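## 4. Placing the desk and routing cables

These steps apply to the Jenon table with the white top. Finish Section 3 (legs and crossbar) before you start. Two people should move the table once the top is on.

1. Choose a stretch of wall with an outlet within 200 cm of the grommet. The power strip supplied with the table has a fixed cord, and an extension must not be plugged into it.
2. Measure the wall. The long side of the top is 132 cm. If a column or pipe box projects into the room, measure from its face and not from the wall behind it.
3. Lift the table into place with the rounded corners toward the user. Do not drag it.
4. Push the far edge up to the wall. Where a baseboard holds the feet away from the wall, even out the gap from left to right.
5. Turn each foot until the top sits level. The feet adjust by up to 37 mm.

**Caution:** Keep fingers clear of the underside of the top when lowering the table.
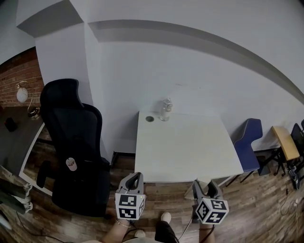
The grommet sits flush with the surface and takes cables up to the thickness of a standard monitor plug. Larger plugs go behind the far edge before the table is pushed back.

6. Lift out the grommet cap with a fingernail or a plastic card. A screwdriver will mark the finish.
7. Feed the cables down one at a time, thickest first, and lay them in the tray.
8. Press the cap back in.

**Note:** Keep water bottles and other drinks stoppered, and set them down away from an open grommet. The tray below has no drain.

### Seating and lamps

Leave enough floor for the chair to roll back without hitting a neighboring desk. Chairs with fixed armrests, including the Tivusar, may not slide under the top. Test the fit with feet at the final height.

Table lamps with a heavy base can stand anywhere on the surface. Clamp lamps need an edge no thicker than the jaw; see the lamp's own instructions.

Replacement caps and feet: Plallix parts desk, attention Jasmina Radonjić. Packs of 2.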